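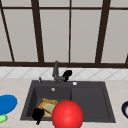 Window condensation, a thread

1/
The heating season starts in October in Drallbridge, and so do the messages about water on the glass. Most of them ask which window to buy. The first purchase should be a hygrometer. The cheap ones are good enough.

2/
Condensation needs a surface below the dew point of the air touching it. Those are the only two numbers involved: surface temperature and dew point. Relative humidity is how you get to the second one.

3/
Some values to keep handy, room air at 68 F:
30% RH, dew point 35 F
40% RH, dew point 43 F
50% RH, dew point 49 F
60% RH, dew point 54 F
Rounded down where they fall between whole degrees. Any psychrometric chart will give you the same.

4/
Now the glass. Take 20 F outside and 68 F inside. Center of a plain single pane ends up in the mid 30s on the room side. Ordinary double glazing, no coating, low 50s. The single pane fogs at 40% RH. The double does not, at least in the center.

5/
The edge is another matter. Older double units have an aluminum spacer between the panes, and it carries heat out around the perimeter. A strip along the bottom can run several degrees colder than the center. A wet line at the sill with dry glass above it is a spacer problem first and a humidity problem second.

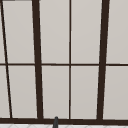
6/
Frames. Aluminum without a thermal break can be colder than the glass it holds. Wood and vinyl are usually fine. The Pesteck units in the Castellanos building have a thermal break on the fixed lights and none on the opening sash, so the sash sweats and the rest stays dry. Tenants report this as a leak. I have read four of those reports and they all describe the same sash.

7/
Which side is the water on?
Room side: humidity, or cold glass.
Outside face, early morning: the glass is well insulated and has cooled to the sky overnight. Leave it alone.
Between the panes: the seal has failed. No amount of ventilation fixes it. Replace the sealed unit and keep the frame if the frame is sound.

8/
Moisture load. 1,000 cubic feet of air at 68 F and 50% RH holds a little over half a pound of water vapor. A cup of water weighs about the same. Boil one cup away in a closed kitchen of that volume and the air is close to saturated.

9/
In practice the room is not closed and the walls take up part of it, so you never see the full figure. It still shows the scale. A pot at a rolling boil with the lid off can lose a cup well before dinner is on the table.

10/
Gas burners add water of their own as a combustion product. Electric and induction do not. A recirculating hood filters grease and sends every bit of the vapor back into the room. Check whether yours has a duct before you count on it.

11/
Run a ducted hood from before the water boils until 20 minutes after the burner is off. Bath fan, same rule. If the fan will not hold a sheet of toilet paper against the grille, clean the grille and look for a damper that is stuck shut.
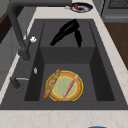

12/
Small apartments get the worst of it. A 4,000 cubic foot unit has the same showers, cooking and laundry as a house three times the size, with a third of the air to dilute them. Drying clothes on a rack indoors is often the largest single source.

13/
"But it's damp outside too." Cold air at 100% RH carries very little water. Bring saturated 20 F air in and warm it to 68 F and it reads around 16% RH. Opening a window for a few minutes in winter dries the room, including when it is snowing. It does much less in mild, wet weather, when the outdoor dew point is close to the indoor one.

14/
Blinds and heavy curtains. Closed ones insulate the glass from the room, so the glass gets colder while vapor still gets around the sides. Leave a gap at the bottom and the top. Same for anything stacked on the sill.

15/
On the hygrometer. I use a Brustetix, two of them, side by side for a day before I trust either. Salt test if you want to check the calibration: damp table salt in a bottle cap, sealed bag, overnight at room temperature. It should read 75%. Write the offset on a piece of tape on the back.

16/
Put it on an inside wall at chest height, away from the stove and the supply vent. On the sill it reads the cold air next to the glass and gives you a number that is too high for the room.

17/
Order of work, then:
Measure for a week.
Duct and run the fans.
Move the laundry rack to a room with a fan, door closed.
Fix the weatherstripping on the inner sash if you have storms. Room air leaking past it is what fogs the storm panel.
Price new glass after that, if it still runs wet at 35% RH.

18/
Replies about crawl spaces: separate thread. Vapor coming up from bare soil needs ground cover, and the numbers above will not help you size it.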